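# Protective stop halfway through the glassware routine, arm sags before brakes hold

**Board:** Faults and Safety > Small arms, tabletop cells
**Started by:** yian_bang, May 1, 2020

---

**yian_bang** wrote:

Hello everyone. I am writing from Wovdale, where I look after a two-arm cell for a small company called Arata. Our work is handling of household glass: mugs and wine glasses, from tray to stand and back again. I would like to ask for your opinion about a fault which I can not explain, and which I consider a safety matter.
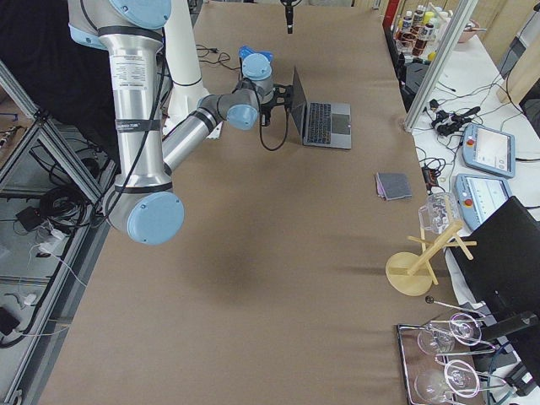 The fault is as follows. The silver arm makes a protective stop in the middle of a slow move near the table. This alone I could accept. But after the stop message, the elbow goes down by a small distance before the brakes hold it. I measured the drop with a ruler and a piece of tape on the table paper, and the worst one was 2 cm. With a glass in the tool, this is enough to press the glass to the table and break it. We have lost one wine glass already and I was picking the pieces out of the paper for the rest of the afternoon.

What I know until now:

- The log says "joint 3 position deviation" every time. Joint 3 is the elbow.
- It happens only with the silver arm. The white arm has never done it.
- It happens when the elbow is low and the forearm comes up again toward the wrist. In a high pose I can not reproduce it.
- In 3,443 recorded cycles it has happened 11 times, and most of these are from the last two weeks.
- The payload is set in the installation page, but I did not enter it myself. It was entered by Woo-jin Ji, my colleague, before I took over.

The controllers are original and so are the pendants. The end-effector mount is made in our own workshop. A cable is held along the arm with straps.

My question: is a drop of this size normal when the brakes engage, or must I take the arm out of use? My manager would like an answer with some reasons behind it, and so would I.

Thank you in advance, and sorry for any mistakes in my English.

Yi-an

---

**dinesh_r** wrote:

Hi Yi-an, your English is fine.

First thing: check the payload. Nine times out of ten when I see position deviation on a low elbow, someone changed the tool and left the old mass in. The controller works out the holding torque from a number that's wrong, and the elbow is where it shows.

Weigh everything that hangs off the flange. Mount, device, bracket, the length of cable that the wrist is really carrying. Kitchen scales are good enough.

Dinesh Rawat

---

**toolbox_kev** wrote:

Agree with Dinesh on payload, but I'd look at the cable as well. I can see slack hanging from the mount and running across the paper toward the laptop. If that snags on anything when the forearm swings, you've got a sideways load the controller doesn't know about. We had a protective stop every arvo for a month and it was a USB lead catching on the corner of a bin.

Also, why is there a laptop inside the reach of the arm?

---

**yian_bang** wrote:

Thank you both.

@dinesh_r I will weigh it tomorrow morning.

@toolbox_kev The laptop stands there for reading the tool device, as the lead is short. I agree that it is not a good place. I have ordered a longer lead and will route it along the upper link with the other one.

But I do not think that snagging explains the drop *after* the stop. When the cable pulls, the arm stops. Why should it then sink?

---

**seol_seoah** wrote:

I want to disagree with the direction of this thread, politely.

Payload and cable explain why the arm stops. They do not explain why it sinks. After a protective stop the motors should hold the position, and if power is removed the brakes should catch it. A small movement is normal as the brake takes up its play. On the arms I serviced for Yoon it was a few millimetres at the tool, and I would not have signed off 2 cm.

Two weeks of getting worse sounds to me like a brake that is wearing, or a brake that someone has released by hand many times under load. Do your operators use the manual brake release to move the arm out of a bad pose?

Please do not run it over people's hands until you know.

Seo-ah Seol

---

**dinesh_r** wrote:

Fair point, though I'd still do the cheap test before opening a joint. A badly wrong payload can give you a sag at the moment control hands over, and from the side it looks the same as a tired brake.

---

**seol_seoah** wrote:

It looks the same, I agree. That is exactly my worry. If he corrects the payload and the stops become rare, he will believe the problem is solved, and the brake will still be weak on the day somebody presses the emergency stop.

---

**marg_from_benders** wrote:

Can I ask the boring one? What's your risk assessment say about hands in the area? You're putting glass on a peg stand, so I assume somebody walks up and loads the tray between runs. If they're reaching in while the arm is parked low over the table, a drop of any size is a pinch hazard, and broken stemware on top of that.

Park it high. Do it today, before any weighing or measuring.

---

**yian_bang** wrote:

@marg_from_benders You are right, and I am a little ashamed. The park position was low, to save time on the first move. I have changed it on both arms this evening, and the tray is loaded only when the arm is parked and the emergency stop on its pendant is pressed. I also wrote it on a paper on the wall.

@seol_seoah I asked my colleagues. Yes, the brake release was used quite often, mostly when the wrist came too near to the mug stand and the arm could not be moved in the normal way. It was Woo-jin's habit, and then mine also, as I learned it from him.

---

**woojin_ji** wrote:

Yi-an sent me the link, so I can answer for my part.

The payload that I entered was for the old gripper from Drikar. That one was lighter. When the present mount was made I was already moving to the other project and I believed it would be changed by whoever fitted it. I should have written it down. I am sorry for this.

For the brake release I do not fully agree. The manual describes it as a permitted way to free the arm. I used it perhaps once in a day, with one hand under the forearm. I do not believe this can destroy a brake.

---

**seol_seoah** wrote:

With one hand under the forearm, you can't support the upper link. The elbow falls and you close the brake on a moving joint. Once in a day for a year is a lot of times. Permitted does not mean that it has no cost.

---

**toolbox_kev** wrote:

Bit harsh on the bloke. I've seen arms abused far worse than that with brakes still good as gold. Measure it, then we can argue.

---

**yian_bang** wrote:

I have the results from this morning.

**Weight.** Mount, device and the hanging part of the cable together: 898 g. The value in the installation page was 400 g, and the centre of gravity was left at zero. I corrected both.

**Stops.** With the new values I ran 100 cycles in the low pose, with no glass and with nobody inside the area. There was one protective stop. Before the correction I would have expected none or one in such a number, so I can not conclude anything from it. Dinesh, I hope you will not be disappointed.

**Drop.** I then made the test as Seo-ah describes it: arm low, standing still, correct payload, emergency stop pressed from the pendant. I repeated it ten times. The elbow dropped between 9 and 14 mm each time. With the white arm in a similar pose I could not see any movement with the ruler.

So the payload was wrong, and the elbow also sinks when the payload is right.

---

**dinesh_r** wrote:

Not disappointed at all, that's a proper test. I was half right at best. That is a brake or something right next to it, and I wouldn't run it.

One caution on the comparison. The white arm is a different arm, so its brakes may behave differently even when healthy. Compare against the figure from the maker of the silver one if you can get it.

---

**na_rae** wrote:

I work on the service side (other company, not yours). A few practical things before you send the joint away:

1. Write down the serial number of the arm and of the joint separately. They aren't always what the paperwork says.
2. Export the log now. On many controllers the older entries are overwritten.
3. Support the arm mechanically before you loosen anything. A strap from above is better than a block of wood underneath.
4. Tell them about the brake release. They'll see the wear marks anyway, and it is quicker if they know what to look for.

And Seo-ah is my sister, so please do not think we agree on everything! I think the wear could come from the stops themselves as much as from the release. Eleven stops with nearly half a kilo unaccounted for is not nothing, and there may be many more from before the recorded cycles.

Na-rae Seol

---

**seol_seoah** wrote:

Eleven stops do not wear out a brake. We'll discuss it at dinner.

---

**marg_from_benders** wrote:

Is the silver arm locked out, or just switched off? They're different things. If there are two pendants lying on the side table and someone grabs the wrong one to start the white arm, you'll have the silver one moving as well.

---

**yian_bang** wrote:

It was only switched off when you wrote this. Now the controller is locked with a padlock and a tag, and I have the key. I have also put coloured tape on the two pendants, as their housings have the same light blue colour and I took the wrong one myself once.

@na_rae Thank you for the list. The log is exported and goes back to last July. I have found four more stops in it with the same text, all from before the cycle counter was started. I will send the whole file to the service with the serial numbers.

The white arm continues alone at slow speed, with the mug stand only. The wine glasses must wait until the joint is back. When I receive the service report I will write here what they found in the brake.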